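Butstead Kitchen: notes and a picture from the demo gathering

Wusell Robotics project pages, gallery 4
Last updated July 18, 2026

Butstead is the name we gave to a kitchen in which no meal will ever be cooked. It lives inside our simulator, it has better worktops than any of us have at home, and since November it has been where we collect the demonstrations that our pick-and-place policy learns from.

The recipe is simple and dull. Someone sits at the desk with the Brilgate controller, steers the arm to an object, closes the gripper and carries the thing to wherever the task card says. Joint angles, gripper state and camera views are all saved. Then the kitchen resets and the next go begins. We want 300 good episodes per task. A policy trained on the first 100 could find the fruit with great confidence and then put it down in the wrong room, so we kept going.

A few house rules, for anyone joining the rota:

Slow is fine. Dithering isn't, as the learner copies dithering beautifully.
If you drop the object, mark the episode as failed and carry on. Failed episodes go in their own folder, which is thriving.
Swap operators after 2 hours. Wrists are not simulated.
Don't tidy up the start positions. The mess is there on purpose.

Floors, walls and cabinet finishes come from the Awwad texture pack and get shuffled between batches, so that the policy doesn't decide a certain tile means "let go now". Some of the combinations would end a marriage. The learner has never complained, though one operator asked for the starburst floor to be retired on medical grounds. It stays in.

From the fruit batch:

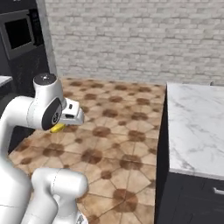 Yellow object in the gripper, over the patterned floor. Marble-topped counter to the right.

Episodes from the fruit batch are listed on the downloads page, with the task cards. The drawer batch gets its own gallery once we have enough drawers opened on purpose.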